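3.2 Household size and age across the Garnley wards

Small-area population figures are a joy to work with once the boundaries have been settled, and Garnley turned out to be a far richer case than its modest size suggests. The study area held 3,465 residents on the register we used, spread over 3 wards that differ sharply in the age of their housing. Carnon, the oldest of them, has long terraces close to the river, and it is there that single-person households are most common. 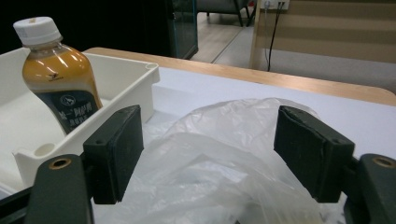
We then turned to the question of who lives with whom. The usual approach divides residents by dwellings and stops there, but a mean hides a great deal! Following what we call the Amarasinghe weighting, each household was placed in an age band according to its oldest member, and then again according to its youngest. Comparing the two placements picks out the homes where three generations share a roof. We found 116 of these, most of them in Pultska ward, where the houses are larger and families have tended to extend them instead of moving away.

The register was checked against a doorstep survey of 400 households carried out in October. Agreement was very good for adults and less good for children under five, who were often missing from the register (a familiar problem, and one we would love to see tackled properly). Students living away in term time were counted at their family address, which raises the household size in Pultska slightly and lowers its average age. 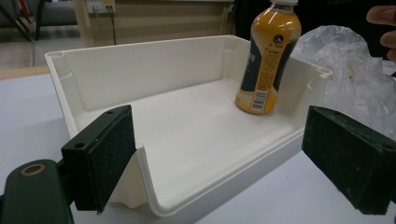 Figure 2. Bottled drink with an orange-yellow liquid, standing in a white plastic tray.

What excites us most is how quickly the picture changes from one street to the next. Two neighbouring blocks in Carnon can have quite different age profiles, and ward averages smooth this away completely. Maps drawn at street level bring it back, although the smallest blocks had to be merged with a neighbour to protect the people living in them. The merging rules are set out in Section 3.3, together with the treatment of empty homes.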